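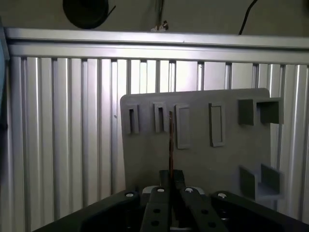

Kristýna Říha

Print this page | E-mail this page

Progress report to the Hadine fund, April 2023

Dear friends, I am so glad to be writing with proper news this time (my last letter, I know, was mostly about deliveries). The after-school robotics club is now well into its computer assembly project, and the students have taken to it with an energy I can only envy at that hour of the day! They chose to begin with the holder board, drawing slots of different widths and depths and arguing over every one. Boris Hudec, who teaches the older group, let them argue, and the drawings were much the better for it.

Of the 600 euros you gave us for materials, we have spent 234 so far, and 100 is set aside for spare gripper pads and printing filament.
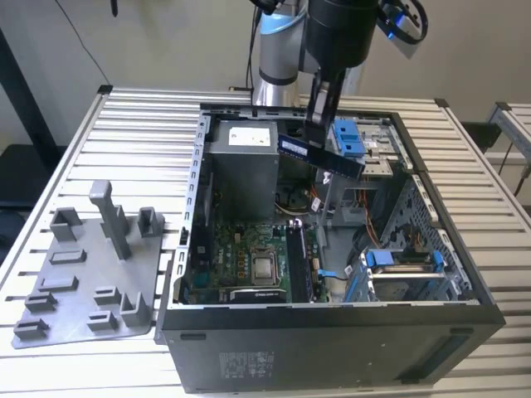
The rest we would like to keep for the summer term, when the Kuruc team (they picked the name themselves) wants to enter the regional assembly contest. Memory modules are their chosen task, and a fiddly one, as the stick has to be lined up with its slot before anyone thinks of pushing. The younger ones are writing the instructions, with drawings, and I shall send you a copy once the spelling has been seen to. Do come and visit us on any club day, we would love to have you.

Contact us | © Priseo Robotics Club | Back to top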